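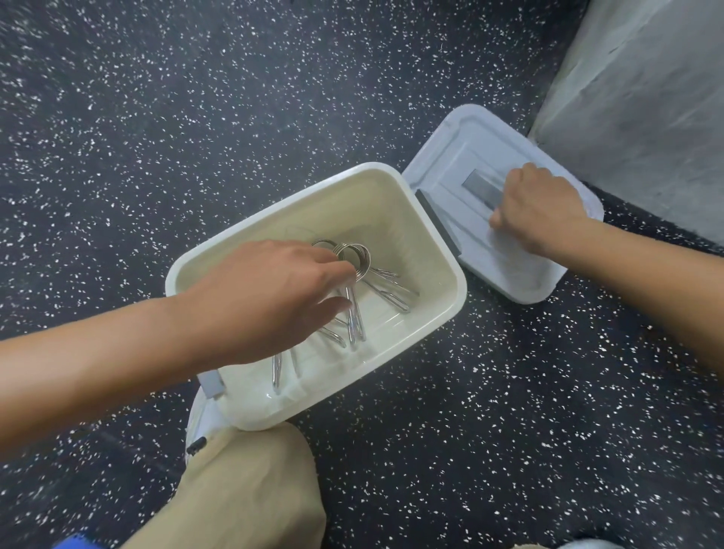 Ridico Head-Mounted Demonstration Kit

Ridico records manual tasks from the operator's viewpoint for use in robot training. The operator wears the head camera, keeps both hands free and carries out the task at normal speed. Recordings can be replayed on the Stilholm two-arm cell or used to prepare an operator for remote control of the same cell.

Supplied with the kit

Head camera with adjustable band
Belt recorder and cable, 2 m
Spare battery
Printed task cards
Part no. 2269

Suitable tasks

The kit is intended for close work with both hands: sorting, packing, opening lids and separating parts that catch on one another. Wire goods such as spring collars are a demanding case. The coils and handles hook together, and the grip has to change often.
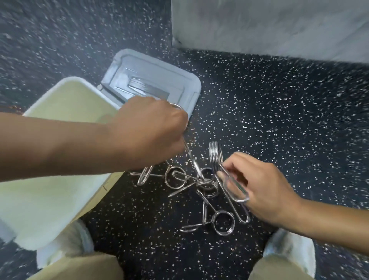 Keep each demonstration short and begin a new recording if a part leaves the work area. Hands should stay in view throughout. For floor-level tasks, tilt the camera down two notches before starting. The Yeh import tool accepts up to 85 recordings in a batch and flags any in which a hand is lost from view.

Remote control

With the optional hand controllers (order separately), the same task cards can be worked through on the cell itself. Allow seven minutes for pairing and calibration.
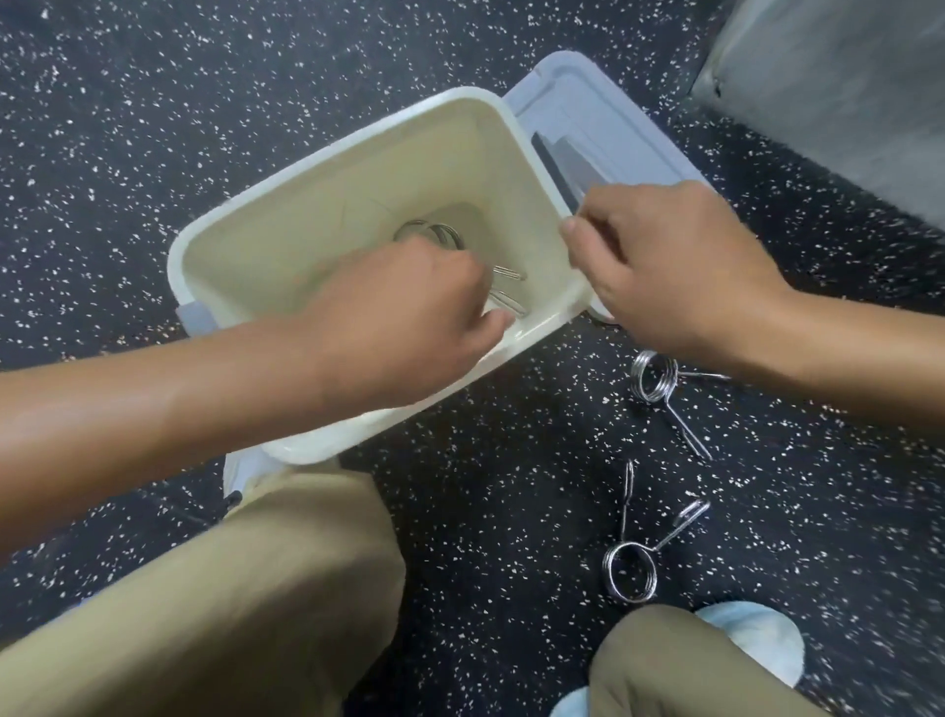 Spring collars and storage bin, operator's view.

Availability

Dispatched from Skindham. Page updated February 8, 2023.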